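Imik folding kit, anyone paid for one yet?

tin_shed
Posted 2026-06-15
Got the sales pitch for the Imik two-arm kit for our laundry. Pidis wants a 19-month lease and won't put a folds-per-hour figure in writing. They did send pictures.
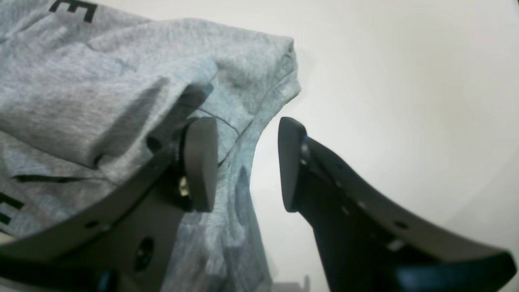 Wrist camera, grey cloth with a bit of black print

Pretty colours on the brochure, no numbers. What am I missing?

wringer11
Nothing. One shirt on a big bare table is the easy case. Ask for a mixed basket, with fitted sheets in it.

Grerkberg_Ops
Bit harsh. We trialled it in November and tees were fine after some 17 days of fiddling. The overview shows a reasonable rectangle, with one gripper down on the lower right.

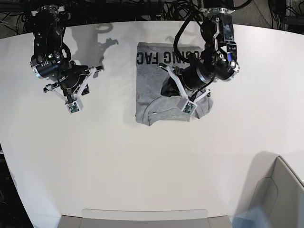

Re: Reasonable rectangle?

wringer11
It's rumpled along the bottom and bunched at the corner. I wouldn't put that on a shelf. And 17 days of whose labour?

Grerkberg_Ops
Ours, fair cop. Still cheaper than the Saarela quote.

tin_shed
Last one they sent. Fingers nearly shut, and still plenty of creases to sort out.

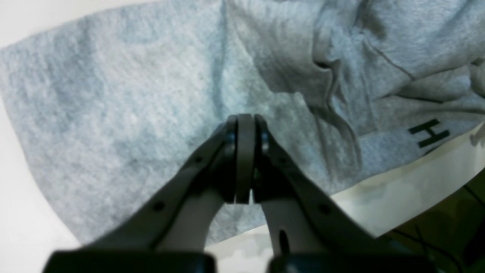
Second close-up, sideways H at right

wringer11
Ask for five garments in a row, uncut video, your own stock. If they say no, keep your money.

tin_shed
Emailed them. Will post the reply.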